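Last updated: 15/01/2024

Alistair Farquharson has been fitting humidity sensors in other people's buildings for 25 years and is a bit fed up with them. "People buy the box, screw it to the wall, never look at it again. Then the paper goes wavy and they ring me."

We spoke by phone, him in the van outside Skinner, the print store he looks after in Clasov. 462 shelves, 9 sensors. Too few? "Far too few. I asked for more. They bought a nicer front door."

His main gripe is placement. By the door, over a radiator, behind a curtain. "You're measuring the curtain." He likes them at shelf height, well in from the outside wall, and he wants the spot written down so the next person doesnt move it.

Then calibration. Most of his customers never bother. He does his own checks every July with salt pots, a sealed tub and a lot of waiting. Overnight at least. "You can't rush salt. I've tried."
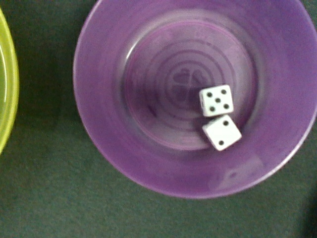 How far out do they get? Depends. The Cumum units he fitted first drifted badly after a couple of summers, always reading dry. He swapped the lot for Flenditano ones, which cost more and have a battery door he describes as "a crime". Still prefers them. The readings hold, and the probe comes off without tools.

Wireless or wired? Wired, if the walls allow. Wireless is fine until somebody parks a steel cabinet in the way, and then there's a gap in the record and an argument over who's paying for the visit.

And for anyone starting out with, say, £500 to spend? "Two decent ones. Not ten cheap ones. Put them side by side for a week first and see if they agree." If they don't, send one back. Which one? He laughs. "Well, thats when you need the salt."

He's back at Skinner next month to argue about the shelves agian.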